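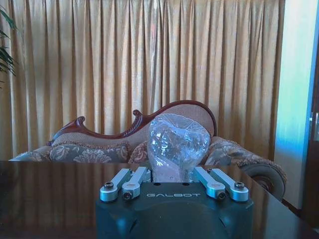
Fig. 1. A clear plastic bottle, crumpled.

Week 2 notes: Where the trash goes

Okay, so last time I ran out of breath halfway through the part on sorting, and I promised I'd write it up. You'll want these notes next to you when you do the reading on Kokutdale.

Start with the word "recyclable," which I think causes more confusion than any other word in this course. It can mean that a thing could be melted down and made into something else, or it can mean that your town will take it. Those are two very different claims! A town that has no buyer for a material may well send it to the landfill, whatever the label says.

Staltville and Broltdale are my favorite pair to compare. Staltville has one big bin for everything - paper, cans, glass, the lot - and people love it (I would too, my kitchen is tiny). The trouble is that the glass breaks and gets into the paper, and then the paper mill doesn't want it. Broltdale makes you sort at home into 7 categories, and the bales come out much cleaner, but the trucks cost more to run and new residents hate it for a good long while.

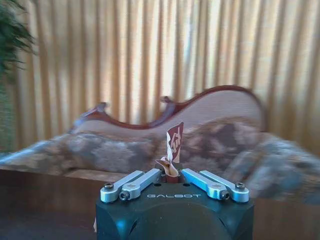 Then there's the question of who pays. In Broltdale it's a flat fee on the water bill, 47 dollars a year per household. Staltville charges by the size of the bin, so a family that throws away less pays less. I lean toward the second system, but do think about renters in big buildings before you agree with me. They share one dumpster and never see the bill.

The Kokutdale survey went out to 1072 homes in October. Look at how question 2 is worded and ask yourself whether you'd answer it truthfully. I'm not sure I would.

For next class: read the Rattanakul report up to the section on deposits, and bring one page on which system you'd pick for your own street. Handwritten is fine.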